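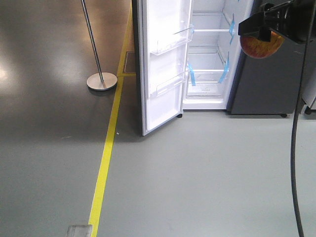
The Rutherford Ratepayers' Association has reviewed the proposal to place a surcharge on household electricity used between 4 p.m. and 9 p.m., and it cannot support the measure in its present form. The stated aim is to move demand away from the evening peak. Some household demand can be moved. A load of laundry can wait until ten o'clock at night. A refrigerator, with its glass shelves and its clear crisper drawer at the bottom, has to stay cold through those same five hours, and the family that depends on it will pay the higher rate whatever it does with the rest of its day. A charge meant to change behavior should fall on behavior that is open to change.

The point was raised on this list last week, and a reply was promised:

> The Association has been quick to object and slow to propose. The
> new line from Vadari has to be paid for by someone. If it is not
> paid for by people who use power at the peak, it will be paid for
> by everyone, including pensioners who are in bed by nine. What
> exactly would the Association have the council do? I would also
> like to know whether it accepts that the line is needed at all.

On the second question, the Association accepts that the line is needed. The existing connection was built for a smaller town, and the outages in Pastedcombe last December showed its limits. Our quarrel is with the method of payment and with the order in which decisions are being taken.

The council has before it a single estimate, prepared by Rurneo, which would also supply the new meters. We make no accusation against the firm. We do say that a company with a contract at stake should not be the only source of figures on which the council relies. The estimate assumes that evening use will fall by 15 percent within a year. It does not say which households were studied, or whether any of them heat with electricity.

As to what the Association would have the council do, our position is as follows.

First, an allowance should be exempt from the surcharge in every home, large enough to cover refrigeration, basic lighting and medical equipment. Consumption above that allowance could reasonably be charged at the higher rate.

Second, large commercial accounts should enter the program before residential ones. There are about 50 such accounts in the district, and they have staff who can plan around a tariff. A tenant in an older apartment with electric baseboards has no such choice.

Third, the council should obtain a second estimate before the vote and publish both in full.

It has been said that these steps would delay the climate targets adopted in the spring. We do not believe that a short delay would do them serious harm. A measure that residents regard as unfair is likely to be repealed after the next election, and the targets would then be further off than they are now.

A petition in these terms is open at the library and at the Pastedcombe post office. Under the council's rules, 1,000 signatures from registered voters are required to place the matter on the agenda. Members who have sheets at home are asked to return them by the end of the month, including any that are only partly filled.

Replies to the list are welcome. Kindly trim quoted text and keep the subject line unchanged.

For the Executive,
Rutherford Ratepayers' Association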